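Residential Services Help Desk
Ticket 362
Site: Bustach House, second floor
Category: Linen and personal clothing / bedroom reset
Priority: Normal
Status: Closed

Summary
Bedroom reset not completed within the allotted time. Clothing and bed linen sorted together on the mattress. Two items returned to the wrong shelf.

Reported issue
The floor office submitted this ticket in June after the afternoon reset overran. The standard allowance for one bed, including the folding of personal clothing, is 60 minutes. The work was stopped at the end of that period with garments still on the bed, and the remaining items were recorded as unsorted. The office asked whether the allowance should be extended or the procedure changed.

First response
The help desk asked the floor office to confirm which version of the folding procedure was in use. The office confirmed that it was the Fatura sheet, which directs staff to bring all textiles to the bed before any folding begins. Heavy garments, light garments and covers therefore arrive in the same place at the same time.

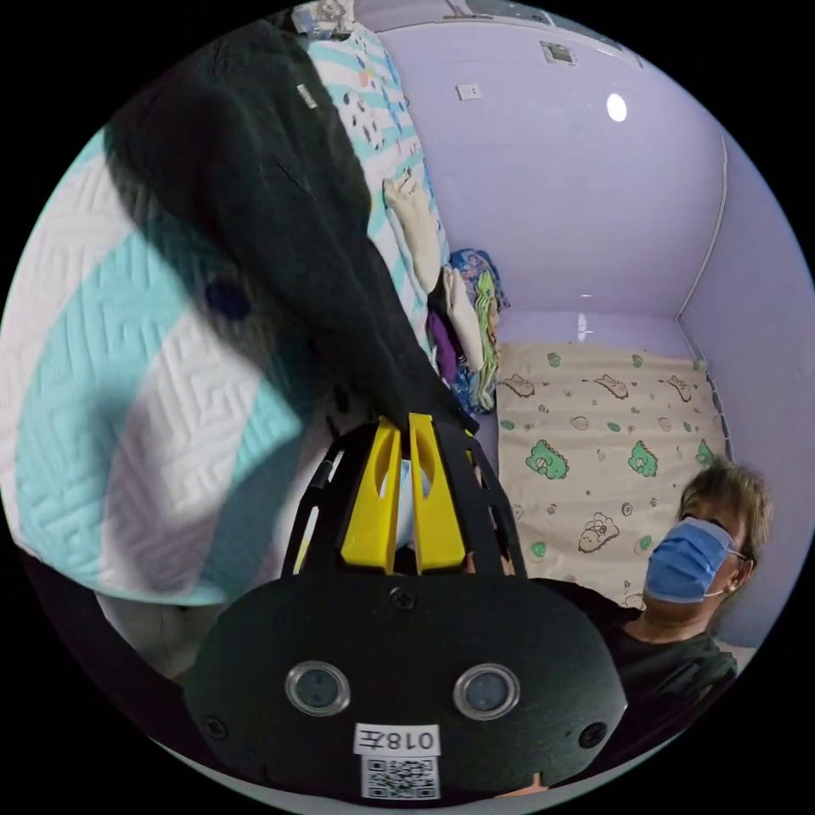 Sikora laundry desk replied that the same complaint had been logged there under reference 559, and that the cause was the order of work. Dark, heavy garments should be folded first, while there is still open mattress to lay them on. The desk added that covers should be left until last, as a quilt takes up more surface than any other piece and cannot be stacked on clothing without spoiling the folds beneath it.

Action taken
The help desk accepted this advice and issued a temporary instruction to the floor office:

Clear the center of the bed before folding begins.
Fold heavy garments first and move them to the head of the bed.
Stack clothing by size, with the largest piece at the bottom.
Keep pillows apart from clothing - they are not to be used as a base for a stack.
Leave quilts and throws until all clothing is folded.

The office was also asked to keep finished stacks away from the front edge of the mattress, where they are easily knocked over.

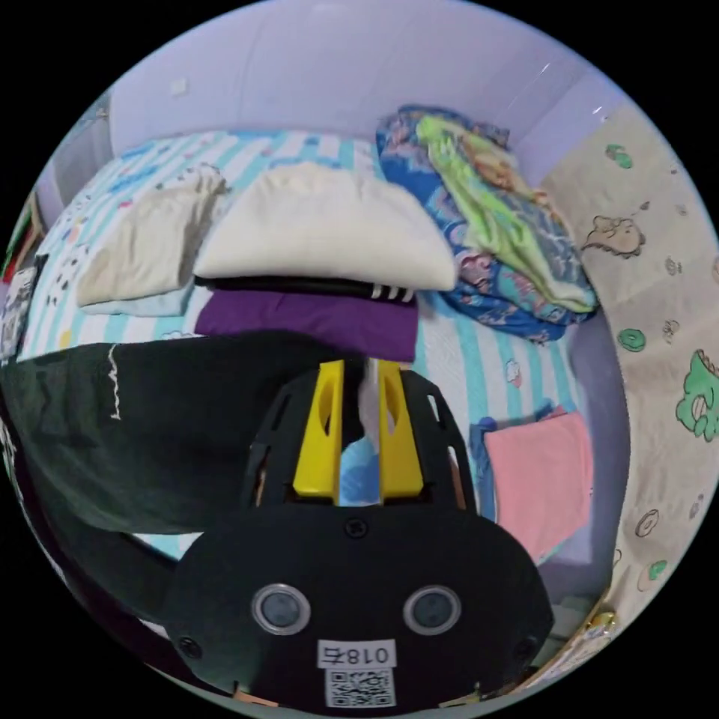 Attachment B: Folded items at the far end of the bed, striped sheet in place.

Further information requested
The help desk asked how long garments were being handled. The office replied that they take the most time per piece, mainly because the person folding has to turn them more than once to bring the sleeves in. It also reported that name tags were being checked after folding, so that some finished pieces had to be opened again. This accounts for the two items returned to the wrong shelf.
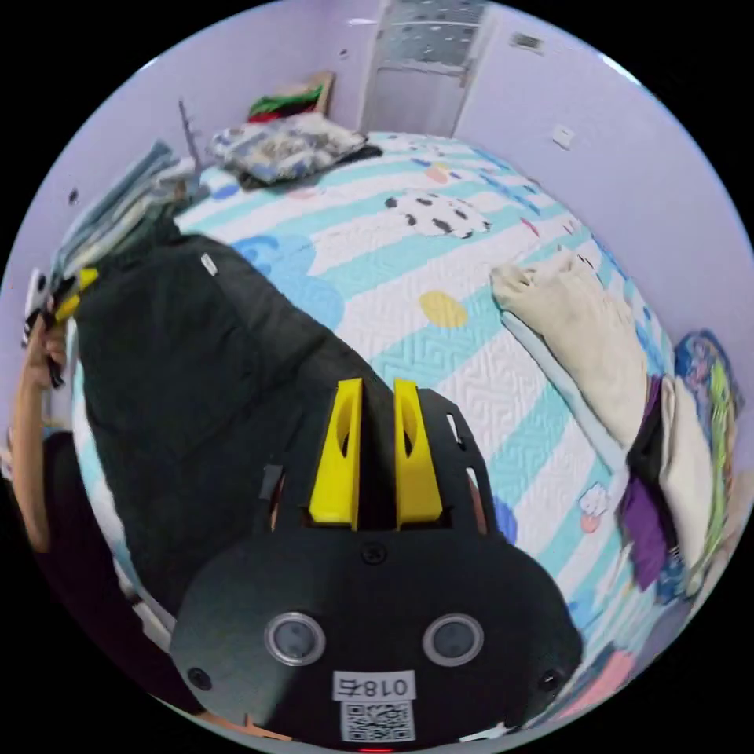

The help desk considers the checking of tags to be the main source of lost time, and the instruction has been amended accordingly. Tags are to be read while the garment is still laid flat, before the first fold is made. On a long dark piece placed diagonally across the quilted bedspread, as in the last attachment, the small white tag near the top end can be found without turning the garment over. Staff should note the shelf at that point and then proceed. Where no tag is found, the item is to be set aside and reported to the floor office before it is put away.

Resolution
The allowance of 60 minutes remains unchanged. The Fatura sheet has been withdrawn at Bustach House and replaced with the Stunon sheet, which separates clothing from covers at the start of the work. The floor office has confirmed receipt of the new sheet and has returned the misplaced items to the correct shelf.

Outstanding
Shelf labels on the second floor are worn and will be replaced under a separate ticket.

Closed by: Help Desk, 4:15 p.m.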